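Search the guide
Brelidex Tabletop Care Guide
Section 4: Oiling a plank tabletop
Updated May – Myrto Gkikas, Finishing Support

4.1 Before you start

Use this procedure for solid wood tops supplied with the Brelidex oil finish. Tops with a lacquered surface are covered in Section 5. If you do not know which finish you have, put one drop of water in a corner and wait 10 minutes. On an oiled top the drop leaves a dull spot; on lacquer it wipes away clean.

You will need:
- Manolakis hard oil, natural
- Abrasive pad, fine
- Lint-free cotton cloths
- Nitrile gloves
- Metal can with lid, half filled with water

CAUTION: Oil-soaked cloths can heat up and catch fire without a flame. Place used cloths in the water can immediately and close the lid.

4.2 Preparing the surface

1. Clear the top and vacuum the joints between planks.
2. Wipe with a damp cloth and let the surface dry overnight.
3. Rub with the abrasive pad, following the grain. Do not work across a joint where the grain changes direction.
4. Remove all dust with a dry cloth.

NOTE: Planks differ in color and take oil at different rates. Lighter strips may look patchy for the first hour. Do not add oil to even them out.

Staggered joints, as on the top shown, should be oiled one plank length at a time. Vases and other items with a rounded body should stand on felt after oiling until the finish has fully cured.

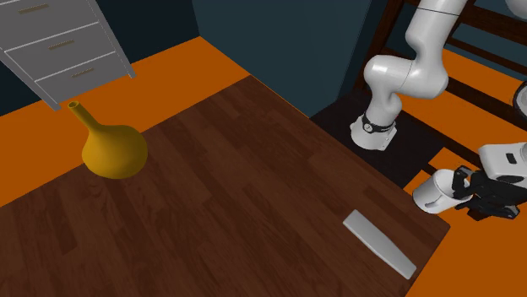 4.3 Applying the oil

1. Stir the oil. Do not shake the can.
2. Pour a small amount onto a cloth and spread it thinly along the grain.
3. Wait 10 minutes, then wipe off everything that has not soaked in.
4. Check the surface against a low light. Shiny areas are excess oil – wipe them again.
5. Treat the underside the same way. A top oiled on one face only may cup.
6. Leave for 24 hours before a second coat.

Coverage is about 50 ml per square meter for the first coat. The second coat takes less.

4.4 Curing

Light use is possible after two days. Keep water, hot dishes and table covers off the surface for 10 days. Room temperature should stay above 60 °F – below this the oil remains tacky.

If the surface is still sticky after curing, see fault code 117 in the troubleshooting table. To order oil or pads, quote part number 317.

Contact: Brelidex Finishing Support | © Brelidex | Back to top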